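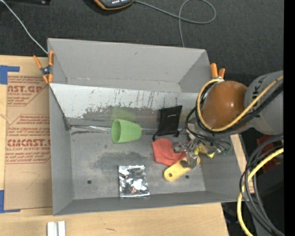 May 6, 2022

I spent most of this week on the picking bin, and I want to write it up while I still remember which change did what. If you are only here for the arm, there is not much about it in this post. Nearly all the trouble was in the bin.

The liner was the first job. We put a light sloped panel against the back wall in March so that things would slide down toward the floor, where the gripper can get at them. It does that well enough. The coating has not held up, though. The lower part has rubbed through to dark gray in a ragged band, and higher up it is all thin scratches. I don't care how it looks, but the segmentation started to find objects in the worn part, and the arm would go down and close on nothing. Over one run of 200 picks I logged 14 of those, all of them along the bottom of the slope.

Priya Yazzie suggested masking out the band in software. I tried it for an afternoon and took it out again. The crease at the bottom of the slope is exactly where small things come to rest, so a mask there throws away real picks along with the false ones. What I did was retake the empty-bin background with the wear in it and raise the height threshold by 4 mm. That got rid of most of it. It will need doing again as the wear spreads, so I put a note in the Rustdale log to retake the background every month.

The second job was the clamps. The bin is held at the top corners by two orange-handled spring clamps. They are quick to put on and they let me pull the bin to sweep it, but they creep. When the arm brushes a wall on the way out, the bin turns a little, and after enough of that the whole thing sits crooked and the calibration is off by however far it moved. I found it 5 mm out on the left side one morning. I had spent an hour before that blaming the hand-eye numbers.

For now I do this at the start of each session:

- Arm parked, brakes on, pendant out of the way.
- Both clamps off, bin out, wipe the floor and the slope.
- Bin back in against the pencil marks on the table.
- Clamps back on, left one first, then push on each wall and look for movement.
- Touch off the two front corners and compare with the saved values.

It takes longer to read than to do once you are used to it. Ezekiel Kincaid wants a proper bracket screwed to the table, and he is right, but the table gets used for other things and I would like to settle the bin position before anyone drills.

Cables were the third job. The yellow one and the black ones run together around the wrist joint, and there has to be enough slack in the loop for the last joint to turn without pulling. There also can't be so much that it hangs into the bin. I redid the ties from the forearm down and left the loop at the joint alone. The thin black wires at the gripper are still not how I want them. They stick out to the side, and on a pick close to the right wall they get there before the fingers do. I have a printed clip on order from Akton. Until it comes I have limited the approach angle on that side, which costs a few picks.

The test objects are the usual mix: a plastic cup, a drawstring pouch, a cloth, a foil packet and some yellow odds and ends. The foil packet is still the worst of them. Lying flat, it gives the depth camera bright patches and holes, and the height comes back different every time. The cloth is easy to grab and hard to let go of. The Revard fingers have an edge that snags the weave, and I have been meaning to file it down.

Still to do:

- File the finger edge.
- Cut a replacement slope. Acrylic is what I have, and I want to scuff it first so it doesn't shine.
- Ask Lumbantobing about a matte film that stands up to metal fingers.
- Move the gripper wires when the clip arrives.

I'll run the same 200 picks again after the new slope goes in — same objects, same lights — and post the numbers next to the old ones.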